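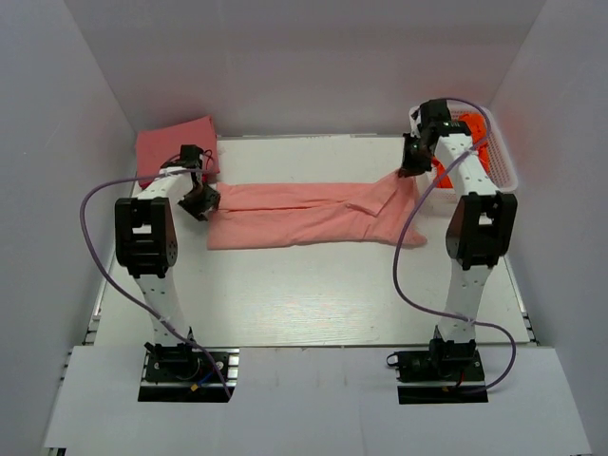 Bench, both arms, pink garment laid flat.

1/4/21, field trial notebook, Donivden terraces

First proper day back on the slope plots and what a good one! Walked the whole flight from the top channel down to the Brendine stream before doing anything else. The walls have come through winter better than I dared hope. One slump on the sixth terrace, east end, where the turf lip had already gone soft in October, and a bit of stone loose below it. Everything else standing.

Opened the top sluice at half past nine and let the water find its own way down. I do love this bit. It creeps along the back of each bed, sits there looking as if it has given up, then slips over the notch to the next one. Took 95 minutes to reach the bottom bed, with the boards set low.

Levels: the middle beds are still tilted towards the outer edge. Depth at the back is 3 cm less than at the lip on the Semple side, so the seedlings there will be sitting in mud while their neighbours paddle. Needs raking over again before we puddle it. Please drag soil inwards and don't cut into the lip, it's thin enough.

Seed: 550 g of the Skonau short-grain weighed out and put to soak in the shed, in the blue tub. Salt water float test first, and hardly any floaters, lovely heavy seed. Rinsed it twice. Change the water every morning please, whoever is in first. The other lot (the red-husked one) can wait until the nursery bed is warmer.

Soil from the lower beds is still heavy and grey when you dig down, smells of ponds. Drainage on the upper ones is much better, over 3 years of straw going in and you can really feel it in the hand, crumbly and dark. I'd like to try the same on the bottom bed this year, even just half of it, with the other half left alone to compare.

Frogspawn in the corner by the lower sluice, masses of it! Leave that corner unraked for now.

To do: turf for the slump, new board for the third notch (the old one is split along the grain), find the long rake, string for the nursery rows.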